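Filed under: Student Work > Branding & Web Design

Rebranding Joster: Project Report
11/12/22

For our term project we picked Joster, a small upholstery studio that had been using the same clip-art sofa as its logo since it opened. The brief was wonderfully open: a new logo, a color palette and a five-page website. We were thrilled to get a real client!

We started with sketches, 72 of them in the first two weeks, and pinned them all up in the hallway to see which ones people stopped at. The winner was a lowercase j whose tail curls into a loop of thread.

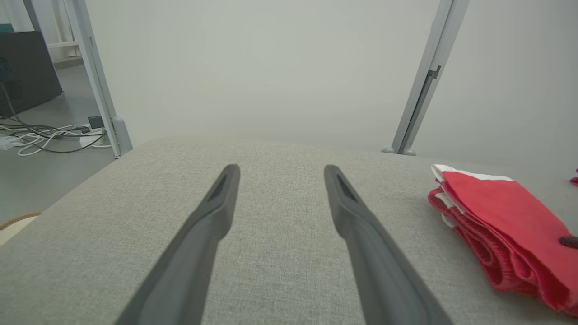 Color took us longer than the logo did. Our first palette was navy and gold, and it looked like a bank (sorry, team). The client wanted something softer, so we began sampling from fabric, and a light gray-beige weave with a fine speckle to it gave us the background shade we used on every page. After that the rest fell into place quickly, with a charcoal for body text and one loud accent for buttons.

For the accent we tested orange, teal and red on 32 classmates. Red won easily, and we loved how it looked on the sample order form.

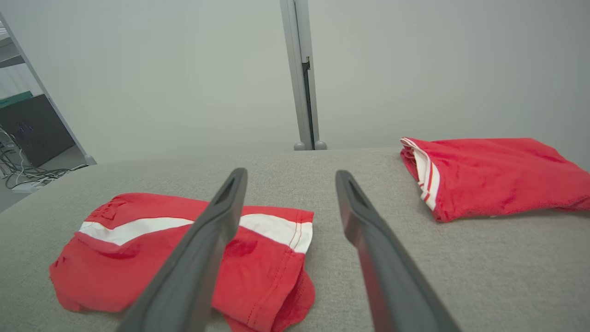

Type was the next big decision. We set the headings in Kurian, a rounded face drawn by last year's group, and it matched the curl of the j so well that we made the logo a touch heavier to suit it. Body text is a plain sans at a generous size.

We built the site in Brurkex, which none of us had used before. The menus came together in an afternoon, the photo gallery took most of a week, and the quote form broke twice when we renamed a field.
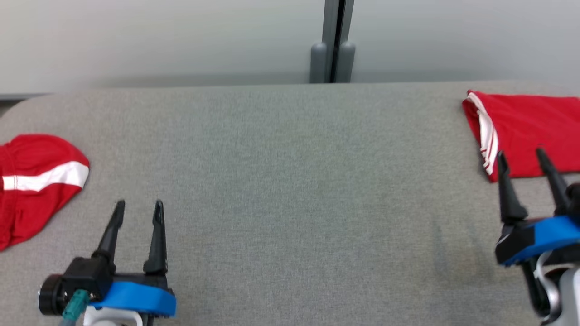 Testing ran through Trodotel, with 30 people asked to find the price of reupholstering a dining chair. On the old site the average was 105 seconds. We'll repeat the test on the new pages in January, once the client has sent the final price list.

Still to do: business cards, a favicon and the van lettering.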